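Farkwood Pet Neighbors, Newsletter
2026-04-07

Older cats and the winter that is finally finished

Dear members,

In March we received many letters about older cats, more than 60 of them, and I promised to write something longer on this subject. I am not a veterinarian. I have lived with cats since I was a child, and at this moment I share my apartment with a gray female of 19 years, so I have some practice in it, and I have made some mistakes which you do not need to repeat.

The most common question was about jumping. Many of you wrote that your cat stopped going on the bed or on the window sill, and that you thought the cat became less friendly. My own cat did the same two winters ago. For several weeks she slept under the table in the kitchen, and I was a little offended. Then I saw how she was standing in front of the sofa, looking up, preparing herself, and walking away. It was the jump that she did not want any more. The sofa she still wanted very much. At the clinic they told me she has arthritis in both hips, and that many cats of this age have it and hide it well.

So the first advice is to look at how your cat goes up and how she comes down. Coming down is often worse. If she first reaches with the front legs along the wall or the furniture as far as possible before letting go, or if she lands heavily, please mention this at the next visit. A short film on your phone helps a lot, since in the examination room most cats will not walk at all.

The second question was about steps and ramps. I tried a foam stair from Lendness, the one with three steps, and my cat used it on the second day, after I put some dried chicken on each step. The foam is soft and she sinks a little in it, which I think she does not like, but she goes. Several members prefer a ramp. With a ramp the important thing is that it is long and not steep, and that the surface gives something to hold with the claws. A piece of old carpet is good. A smooth board is bad, even if it looks nice in the living room.
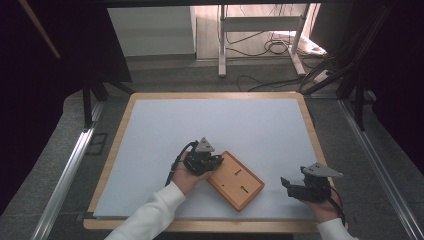
Wan wrote to us that a ramp was a complete failure in her home and that both of her cats walked around it for a month as if it was a sleeping dog. She finally put a low footstool next to the bed, and the older one used it the same evening. She asks me to tell you that the cheap solution should be tried first. I agree with her, and I would add only that the footstool must not move when the cat pushes from it. A rubber mat under the legs is enough.

The third subject is the litter box, about which people write with some embarrassment. There is no reason for it. When an old cat goes next to the box, the side of the box is very often too high for her. Look for one with a low entrance, or cut an entrance in a plastic storage box and make the edge smooth with sandpaper. If you live on two floors, put a box on each. And if a cat suddenly begins to go outside of the box, call your clinic before you change anything, because it can be also the bladder or the kidneys, and with male cats this can become dangerous in a few hours.

About food I will write less, because here the advice depends on the blood results of each cat. I can tell that warming the wet food a little made a big difference for us. Old cats do not smell so well as before, and cold food from the refrigerator does not say anything to them. I add one spoon of warm water and mix. Also weigh your cat each month. I stand on the bathroom scale with her and without her. Under the long fur I did not notice that she was losing weight, and it was the scale that told me.

Some of you asked if it is fair to bring a kitten to an old cat, "to make her young again." My opinion is no, in most cases. A kitten wants to play all day, and an old cat wants to sleep in the sun. If you must do it, take two kittens, so they jump on each other. I know this sounds strange as advice, but the members who did it are satisfied.

Small announcements

The Cundberg clinic has an open afternoon for cats of ten years and older on the last Saturday of this month. Weighing and nail cutting are free for members. The waiting room will be without dogs on that afternoon. Please bring your cat in a closed carrier with a towel over it.

We have still 6 heating pads to lend. They are for the microwave, without cable, and stay warm for one night. Write to the newsletter address if you would like one, and return it washed.

Our fund for blood tests has now $300 in it. Members who need help with the cost can ask in confidence.

In the next issue I will write about brushing a cat who does not want to be brushed. Please send me your experiences, the bad ones also.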